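Small kitchen, quick fixes
posted 2018-11-05

Stuff I do every week, no particular order. Add yours at the bottom.

Drawers first. Take everything out, wipe, put back only what you used since June. Rest goes in a box in the garage. I had 2 garlic presses. Why.

Cutting board slides around? Damp paper towel underneath. Wring it out good or you get a puddle.

Burnt pot. Baking soda, inch of water, simmer ten minutes, let it cool, wooden spoon. Repeat if its bad. Don't bother with the Jodora paste, smells like a pool and didn't touch mine.

Sponge stinks = toss it. Cut the old one's corner off and keep it for the floor so you dont mix them up.

Jar lids stuck: rubber band around the lid. Or hot tap, 30 seconds, towel, twist.

Labels on glass jars. Soak overnight, scrape with an old card, cooking oil on whatever glue is left. Then dish soap. Works on the Petchrat spice jars too, and those are the worst.

Onions and potatoes in seperate bins. Potatoes sprout faster next to onions. Dark, cool, no plastic bags.

Drain slow? Kettle of hot water, not boiling if you have plastic pipes. Pull the strainer and get the hair and rice out first, gross but quick.

Fridge shelf liner: cut up a cheap place mat. Lift out, rinse, done.

Trays. One by the stove for oil and salt, one on the table for breakfast things. Wipe one tray instead of the whole counter. Raised edge is a must, crumbs and drips stay put. Plain or cartoon rabbit, doesn't matter, just get one that fits your sink for washing.
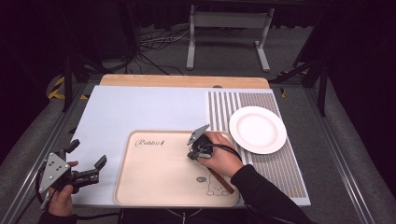 Dish towels that won't dry anything

Fabric softener does that. Skip it. Hot wash, half cup white vinegar, line dry if you can. New ones need a couple washes before they soak up anything.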